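The Gripper That Goes Home With People

By Hashini Barua

Jovita Mendoza keeps a toothbrush in her shirt pocket, and it has never been near her teeth. She uses it on the grippers at Ilwood, where she has looked after the household tools for longer than she cares to say, and she'll happily talk about pivots until your coffee goes cold (mine did, twice).

The grippers spend their days in kitchens and bedrooms, wiping and folding and picking things up, and each one comes back to her bench after 10 days out. She starts with the linkages. Every arm gets swung through its full travel by hand, slowly, with her ear down close, and only then does she reach for the brush and go over the pivot caps. 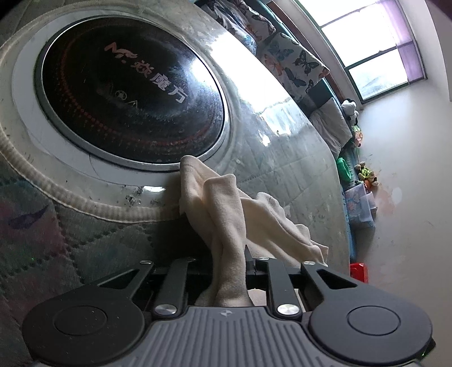

Cloth is the hard one, she says. Lint creeps in behind the jaws and packs itself around the crossbar, and a gripper full of lint starts closing a hair late on one side. She picks it out with tweezers, checks both arms against a steel gauge, and writes the reading in a green notebook. The gripper on her bench on 18th April had logged 1,838 closings, and its left arm wanted a new bushing.

Her colleague Leopoldo Palacios would like all of this on a computer, and he has offered to type it up himself. Jovita says he's welcome to the notebook whenever she's finished with it.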